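Electronics Recycling at the Surncombe Transfer Station

The Department of Public Works has extended its electronics recycling program through April. Residents may bring desktop computers, monitors, printers and small appliances to the Surncombe Transfer Station on Monday mornings, beginning at 7. A current resident sticker is required.

Households may drop off up to 4 items per visit at no charge. Businesses are asked to register in advance with Maeve Noonan, Solid Waste Coordinator – the fee is $100 per load.

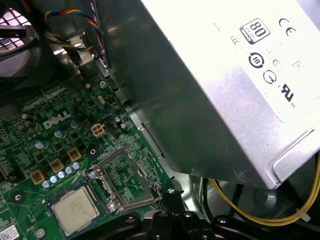 Hard drives should be removed or erased before drop-off, as the Town cannot accept responsibility for stored data. Loose batteries must be taped at both ends and placed in the bin beside the scale house. Televisions will be accepted again in the fall.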